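Cadence Feedback and Pacing on a Stationary Exercise Bike

Student Project Report
Department of Exercise Science, Ngcobo College
Submitted by Ayanda Sibiya
21 August 2019

Background

Stationary bikes in college fitness centers are used by people with very different levels of training. Most consoles report speed, distance, elapsed time and an estimate of calories. Few riders in our first-year classes could state what cadence they were holding, and several reported that they chose a resistance level at the start of a session and left it unchanged until they finished. The project examined whether a simple cadence display, placed at eye level, would help untrained riders hold a steadier pace over a fixed distance.

The bike selected was the Brumico upright model already installed in the teaching gym. It has a magnetic brake with eight resistance levels and a belt drive. The console was covered during all trials. Cadence was taken from a Vundent sensor fixed to the left crank and shown on a separate screen mounted on a stand in front of the handlebars.

Method

Riders attended two sessions, one with the cadence screen switched on and one with it switched off. The order was assigned by draw. Each session began with a five-minute warm-up at resistance level two, followed by a ride of 3,000 meters at level four. Riders were asked to finish in the best time they could manage while remaining seated. Saddle height was set at the first session and written on the rider's card so that it could be repeated at the second.

A total of 163 rides were recorded between February and the end of the teaching term. Rides in which the sensor lost its signal were removed before analysis, as were rides by anyone who reported illness or heavy exercise on the previous day.
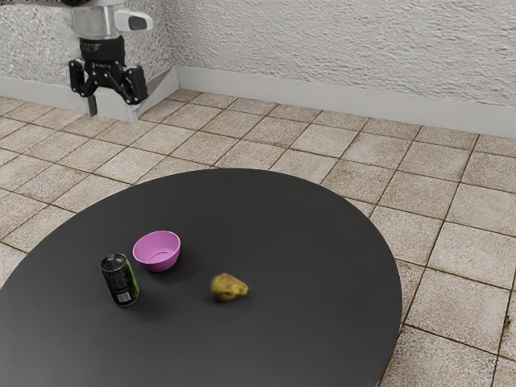

Kgomotso Visser asked at the interim review whether a target of 80 revolutions per minute was fair to shorter riders, given that crank length on the bike cannot be changed. The point was accepted. From that date the target was replaced with a band chosen by each rider during the warm-up, and the rides completed under the fixed target were reported separately.

Results

With the screen on, riders slowed less in the middle third of the distance and made smaller changes of pace overall. The difference was clearest among those who had not used an exercise bike before. Mean finishing times in the two conditions were close, and no claim is made that the display produced a faster ride. Ratings of effort were slightly lower with the screen on, although the spread among riders was wide.

Comments on the rider cards were mixed. Some riders found the screen useful in the first minutes and ignored it later. Others wrote that a constantly changing number was tiring to watch and that a colored bar would have been easier to follow.
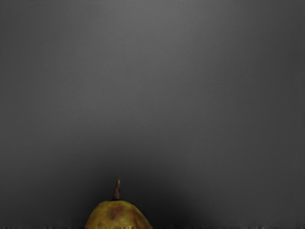 EQUIPMENT AND SETTINGS

Bike: Brumico upright, magnetic brake, belt drive, resistance level four for all timed rides.
Sensor: Vundent crank-mounted cadence sensor, battery replaced once.
Software: Rillow session logger, one reading per second, files exported after each ride.
Maximum permitted rider weight under gym rules: 313 pounds.

Limitations

The brake was not calibrated against an external load, so power output could not be reported. The Rillow logger rounded cadence to the nearest whole number and limited the detail available in the final 100 meters, where many riders sprinted. Riders knew which condition they were in, and some may have tried harder when they could see that their cadence was being measured.

Further Work

A second group should repeat the trial with a bar display in place of the number, using a calibrated bike and the rider-chosen cadence band from the first session onward. Access to the teaching gym outside class hours would need to be requested before the start of term.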